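Open Days Should Publish the Denominator

2023-12-12

The Hilia lab opened its doors to local manufacturers last week, and I spent most of the visit at the bin-picking cell. My complaint concerns the way demonstrations like it are reported.

The presenters gave a success rate of 80 percent on mixed household items. Asked for the number of attempts, they said 200, all run in March. Asked what ended an attempt, they gave two answers. One engineer counted any grasp that left the floor of the bin. Another counted only objects released in the target tray. Those are different measurements, and a buyer cannot compare either with the figure a competitor such as Pomer puts on a slide.

I have no quarrel with the hardware. A compliant finger on an industrial arm is a sensible choice for soft goods, and the cycle I timed took 7 seconds from command to lift. A plant engineer can work with that number. The success rate is harder to use. A sponge forgives a poor approach angle. A thin handle lying against a wall does not, and averaging the two hides the cases that stop a line.
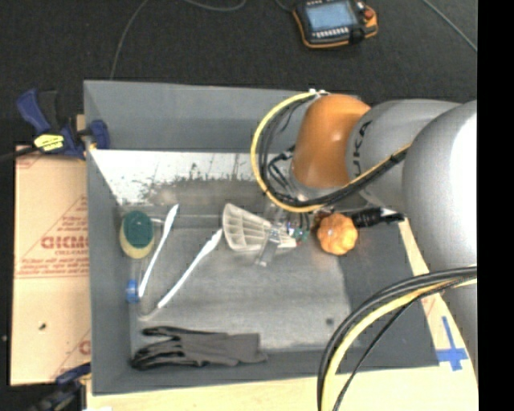 The bin at Hilia, with sponge, work glove and brush-like utensils on the floor of the cell.

Any lab that invites customers should post one sheet beside the cell: attempts, stopping rule, resets by hand, and results per object. Ustano did this at its own open day, with 700 attempts listed and the failures sorted by cause. The rates were lower than Hilia's and I trusted them more. The sheet fit on one page, and visitors spent longer reading it than watching the arm.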